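5 min read

How I Get a Cluttered Desk Under Control in One Evening

I used to be a piler. Mail went in one pile, chargers in another, and then there was the third pile, the one with the hair clips and the dead pens and the birthday card I meant to send in February. If your desk looks like that too, pull up a chair (clear it first) and I'll show you how I do mine now. I usually start on a Friday after dinner and I'm done before bed.

What you need: a trash bag, one medium box, a damp cloth, a roll of masking tape and a marker. Please don't buy organizers yet! I bought a whole set of Gekier drawer trays before I'd sorted a single thing and half of them didn't fit the drawer. They now hold seed packets in the garage.

Step 1. Take everything off. And I mean everything - the lamp, the monitor riser, the stuff on the shelf above. I put it all on the bed so I can't go to sleep until it's dealt with. Wipe down the bare surface while you have the chance, and get into the back corners where the crumbs live.

Step 2. Measure. My desk is 118 cm wide, which sounds like plenty until the laptop, the lamp and a mug are on it. Write the number on a bit of masking tape and stick it under the desk. You'll want it later when you're standing in a store wondering about a tray.

Step 3. Sort by where it gets used. My friend Stella Biwott got me onto this one and it changed how I do the whole house. I used to sort by type, so all the cables together, all the paper together. She sorts by the place she's standing when she reaches for the thing. Hand cream goes by the keyboard. Keys and bag charms go by the door. Shoes go to the closet, and yes, I have found shoes on my desk more than once.

Step 4. The small stuff. This takes the longest, so put some music on. I tip it all onto a towel and pick through it piece by piece. Last time I did it there were 131 bits and pieces, and nearly 118 of them went in the trash or to another room. Little bottles should stand upright with the caps tight. If you can't remember what's in one, out it goes. For soft things like drawstring pouches, I empty them, shake them out and fold them flat. They take up a silly amount of room when they're wadded up.

Step 5. Put back less than you think. I allow myself 4 things on the surface at all times, plus whatever I'm working on. Everything else gets a spot on the shelf or in the Ondo box underneath (any lidded box will do, mine was on sale). Label it with the tape. Ugly labels work fine.

Step 6. Live with it for a week before you change anything. If something keeps drifting back onto the desk, it probably wants to live there, so swap it with something that doesn't.
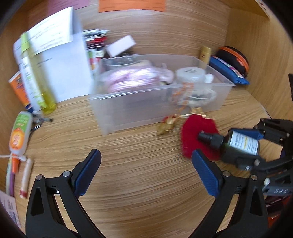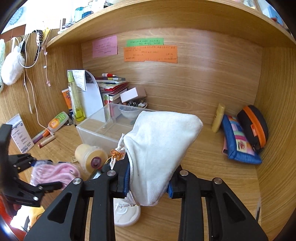
Small stuff at the desk: a little bottle and a red pom-pom keychain in the first, white drawstring cloth with an orange tassel in the second.

Contact | Copyright Vovusum Home Notes | Back to top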